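Trosard Medical Books, Editorial Board
Minutes, 10/14/21

Present: Bach, Ásgeirsdóttir, Dalsgaard, Hauksdóttir. Apologies: Bickerstaff.

1. Minutes of the last meeting approved.

2. Pediatric nephrology handbook, second edition. Draft stands at 421 pages. The dialysis chapters are with the reviewers.
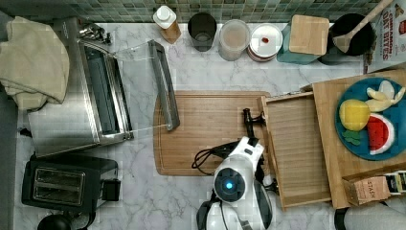

Will the dosing tables stay in print? They move to the inside covers, and the long version goes online.

3. Pocket guide to kidney biopsy. Dalsgaard reported 298 pages in proof and two figures still missing permissions. She will write to Lund again. Index agreed as drafted.

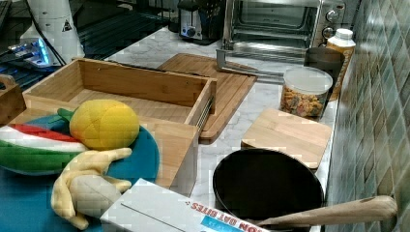

Ditte Ásgeirsdóttir
Recording Secretary

4. Case collection. Bach asked for shorter case histories with the lab values set in one column. Agreed. Hauksdóttir to revise the author guidelines and send them out before the end of October.

5. No other business.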